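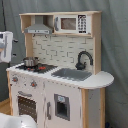
Toy play kitchen with range hood and microwave.

Care of Silver Chains and Clasps at Home
Prepared by the Cangate Workshop

Customers are advised to clean silver chains at a table, over a folded towel. A sink should not be used unless the drain is closed.

Fill a small bowl with lukewarm water and add 2 drops of mild dish soap. Place the chain in the bowl with the clasp open and leave it for 17 minutes. Brush the links with a soft baby toothbrush, working in one direction. Rinse in clean water and pat dry with a cotton cloth. Paper towels may leave fine scratches on polished surfaces.

Chains with pearls, opal, turquoise or glued settings must not be soaked. Wipe these with a barely damp cloth and dry them at once. Toothpaste and baking soda are not recommended for any piece.

A stiff spring clasp should be opened and closed several times under warm running water. Oil should not be applied, as it collects lint. If the clasp still fails to close fully, the chain should not be worn until it has been repaired.

Store each chain fastened, in its own zip bag, with the air pressed out. Rubber bands darken silver and should be kept out of the drawer.

Questions on repairs may be addressed to Hedvika Ševčík at the Cangate service desk. The desk is closed for stocktaking in April.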